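Utach Bed Mat: Set-up and Care
Section 2. Using the mat as a folding surface

The woven mat can stay on the bed while clothes are sorted and folded.

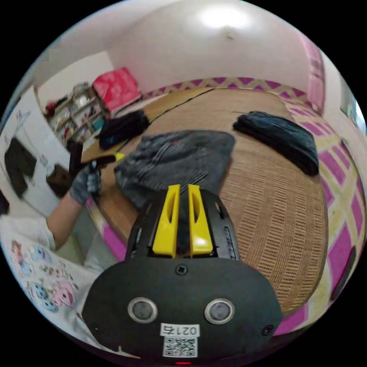

Folding clothes on the mat

1. Pull the mat level across the bed and smooth out any ridges.
2. Lay one garment flat with the seams straight. Press creases outwards with your palm.
3. Fold in the sides, then fold up from the hem.
4. Stack finished clothes at one side of the mat.

Note: Dark clothes may mark a new mat. Wash them separately before first use.

Caution: Do not iron on the mat. Do not leave damp clothes on it overnight.

Storing the mat

1. Shake off dust and wipe with a dry cloth.
2. Roll loosely along the weave. Never fold it.

Spare ties: order part 637 from Guriline.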